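Do you towel dry or leave it in the rack?
Kitchen & Household > General

gravyboat_38
Settle something for me. My sister-in-law was here for Thursday dinner and watched me leave a full rack of dishes on the counter and go sit down. She said, and I quote, "So you just leave them?" Yes. I leave them. Air is free and it works nights.
She dried every plate by hand with a towel that had been hanging on the oven door since the weekend. Who's right?

Wergate Wanda
You are. A dish towel is a thing you wipe your hands on after touching chicken and then deny it.

pelican_dad
Disagree. If you have hard water, air drying gives you spots on every glass. I went through two boxes of rinse stuff before I gave up and bought decent towels. Flour sack cotton, washed hot, no fabric softener. Softener makes them push the water around like a bad intern.

gravyboat_38
I do have spots. I had been thinking of them as a pattern.

LMbeki
Loretta Mbeki here, I used to run the kitchen at a summer camp. We air dried everything because we were told to, and I've kept doing it at home. The part people skip is that the rack has to get emptied. A rack that is always full is a cupboard with worse manners.

tinfoilhat_tom
My rack has not been empty since January and I feel personally attacked.

pelican_dad
Loretta is right about emptying it, but I'd add that most people stack bowls inside each other and call it drying. Those bowls are still wet at breakfast. Tilt them or towel them.

Wergate Wanda
Nobody is nesting bowls, Dad.

tinfoilhat_tom
I am nesting bowls.

gravyboat_38
OK, new question then. My rack is a Zoubi, the bamboo folding kind, and the feet have gone black. I've scrubbed them with vinegar. Is it saveable or do I give it a funeral?

pelican_dad
Funeral. Bamboo looks great for one summer. Sand it if you like, it'll come back.

LMbeki
I'd sand it and oil it once before giving up – but stand it somewhere airy between uses. If it goes black again, let it go.

Wergate Wanda
Get coated wire. Plates stand up straight, there's nothing to rot, and you can hose it off in the yard. Just check the ends of the wires now and then, that's where the coating cracks and the rust starts. My old Ekano lasted 7 years before it started leaving little orange dots on the saucers.

tinfoilhat_tom
You can touch up the rust with clear nail polish. I used my wife's Cutex. It held up fine, I held up less well when she found the bottle.

pelican_dad
Please don't put nail polish where your forks go.

tinfoilhat_tom
It was on the feet, Dad.

gravyboat_38
Fine, I'm sold on wire. White, slots for the plates, slanted sides, no cup holder gadgets. Something like this:

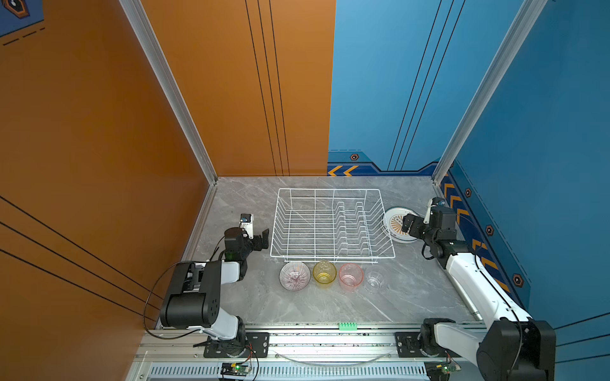 Replies, page 2

LMbeki
That shape is good. Measure your biggest dinner plate before you buy, the slots on some of them are made for people who eat off saucers. And put a tray under it, or your counter will be doing the drying.

Wergate Wanda
Seconding the tray. Get one with a lip that drains into the sink. I put a towel under mine for years and it smelled like a pond.

pelican_dad
So you do own a towel.

Wergate Wanda
I owned a towel.

gravyboat_38
Ordering tonight. My sister-in-law has been informed and says she'll bring her own towel next time. I'm told it's a clean one.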